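Küchenhilfe und Spülkraft (m/w/d) in Teilzeit gesucht

Der Mittagstisch Zarnley in Rinden sucht ab August eine freundliche Person für unsere Küche. Wir kochen an den Werktagen für Kinder von der Tagesgruppe Wusham und für ältere Leute aus der Nachbarschaft. Die Arbeitszeit ist 16 Stunden in der Woche, meistens von 10 Uhr bis zum frühen Nachmittag.

Ihre Aufgaben:
Geschirr und Besteck mit der Hand abwaschen und wieder einräumen
Gemüse waschen und schneiden
Spülbecken, Arbeitsfläche und Fliesen sauber halten
Essen in Schüsseln verteilen und den Tisch für die Kinder decken

Unsere Küche ist klein und nicht neu. Viele Teile sind aus Kunststoff oder Edelstahl, und die Kinder üben bei uns auch das Essen mit Stäbchen. Diese Lernstäbchen haben farbige Griffe und müssen einzeln gewaschen werden, dafür braucht man ein wenig Geduld.

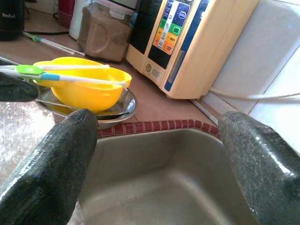 Eine Ausbildung ist nicht nötig. Wichtig ist uns, dass Sie pünktlich sind und gern in einer kleinen Gruppe arbeiten. Deutsch auf einfachem Niveau genügt — in der Küche sprechen wir sowieso mehrere Sprachen. Die Belehrung vom Gesundheitsamt können Sie auch nach der Zusage machen, die Kosten übernehmen wir.

Wir bieten einen monatlichen Lohn von über 1000 Euro brutto, ein warmes Mittagessen an jedem Arbeitstag und Arbeitskleidung. Die Wochenenden sind immer frei.

Bitte schicken Sie uns eine kurze Bewerbung mit Lebenslauf, oder geben Sie die Unterlagen direkt im Laden Rajan neben unserem Eingang ab. Ein Foto ist nicht notwendig. Gern können Sie vorher einen halben Tag zur Probe kommen — diese Stunden werden natürlich auch bezahlt.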